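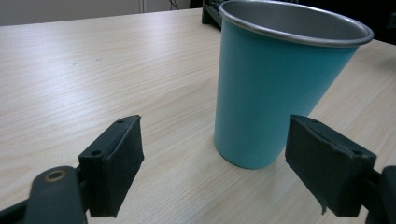
Slide 1. Teal tumbler with a metal rim, on a wooden table.

Triritz: fraud proofs and withdrawal delay
Speaker: Carol Tunstall, Dronlow
Notes, September 28, 2020

Slide 2. Scope
Cover the dispute path and the exit path only. Token questions go to the end. Assume the room knows what a rollup is.

Slide 3. Posting a batch
The sequencer collects transfers, executes them off chain, and posts the compressed inputs plus a new state root. Our test batches on Wovuswood held 342 transfers each. Call data dominates the cost. Signature checks run off chain.

Slide 4. Dispute
Any node that has staked a bond can challenge a root. The two parties bisect the execution trace until a single step remains, and the contract on the main chain runs that step. The loser's bond is split: half to the winner, half burned. Point at the timer box. Each side has 30 minutes per move, and a missed move loses.

Slide 5. Exit delay
Withdrawals wait 6 days. Whitlock asked for 2. Walk through the censorship case before answering: an attacker who can fill blocks for the whole window can finalize a bad root. A shorter window makes that attack cheaper.

Slide 6. Open items
Bond size is still fixed in the contract. Compression format changes in January, old batches stay readable. Liquidity providers can front an exit for a fee, but they must run a full node to price the risk.

Skip slide 7 if short on time. Leave the trace diagram up for questions.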